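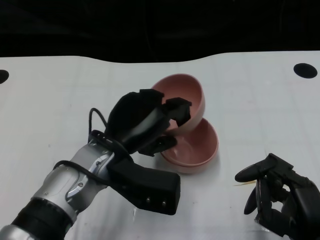
Bowl Stacking for Robots, and Other Kitchen Tips

Posted by the Gorside Robotics Club, 24 May 2018

Our club has entered the table-clearing event at the Grollbridge meet, where a two-handed robot puts bowls inside other bowls, a job most of us can do while on the phone. The tips below come out of our practice log, which has reached 332 attempts and contains some language we have asked the younger members to tidy up. A surprising number of them work at home.

Tip 1. Buy dull bowls

A matte finish is kinder to a camera than a shiny one. Our first set, from somebody's aunt, was glazed like a doughnut, and the software kept finding a second bowl inside the first one. Ours are now pink, all the same shape, and they nest. If you're shopping for your own cupboard, try the nesting part in the store. Two bowls that wedge together will need warm water on the outer one, cold in the inner one, and patience.

Tip 2. Lower the bowl, then let go

In that order, please. Oluf Ásgeirsdóttir wrote our release routine and tested it over a folded dish towel for most of October, and the towel earned its keep. Bring the top bowl in at a tilt, get one side of it settled, and level it out on the way down. Open the fingers a little and pause before backing away. Fingers that leave in a hurry tend to take the rim with them.
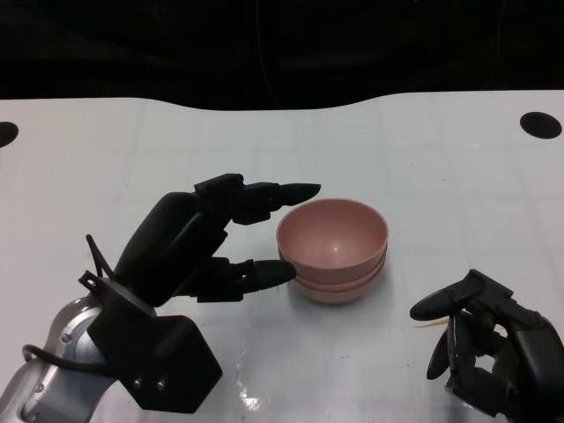

Tip 3. Wipe the table, then wipe it again

White tabletops show everything, and a vision program believes everything it is shown. We lost an entire evening to a crumb. A damp microfiber cloth handles most of it, with a drop of dish soap for finger marks. Dry the surface afterward or you will be training your robot to avoid puddles. Old streaks come up with baking soda and water mixed to a paste, left for five minutes and rubbed gently. Test a corner first. (We did not test a corner first.)

Tip 4. Leave room between the bowls

Beginners set them out rim to rim because it looks neat. Give each one a gap as wide as itself, so a hand can come down beside it without nudging its neighbor.
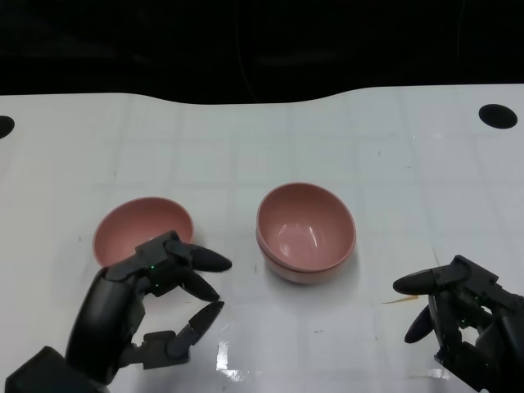 The same goes for dish racks, by the way, and for the top shelf of any refrigerator shared by students. Start with the bowl that's easiest to reach and work outward. Our program, Pravon, used to start with the hardest, out of what I can only call ambition.

Tip 5. Look at the fingertips

A textured pad grips better than a smooth one until it fills up with grease. Go over it with an old soft toothbrush, barely damp, and keep water out of the joints. Then mark the toothbrush clearly and store it far from any bathroom.

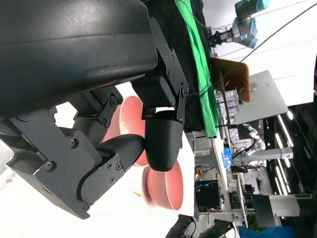
Tip 6. Tie back your cables

Hook-and-loop strips beat zip ties, which have to be cut off every time you change your mind. Leave enough slack for the wrist to turn all the way. The strips are also good for the extension cord behind your toaster.

Tip 7. Write it down

Date, which bowl, which hand, what went wrong. "Fell" is not an entry. "Fell left, let go early" is one. The Bragança team sent us their log last year, all 863 lines of it, and it was the most useful thing we read all season, once we had found someone to translate the swearing.

Spare bowls are in the cabinet under the sink. Please put them back stacked.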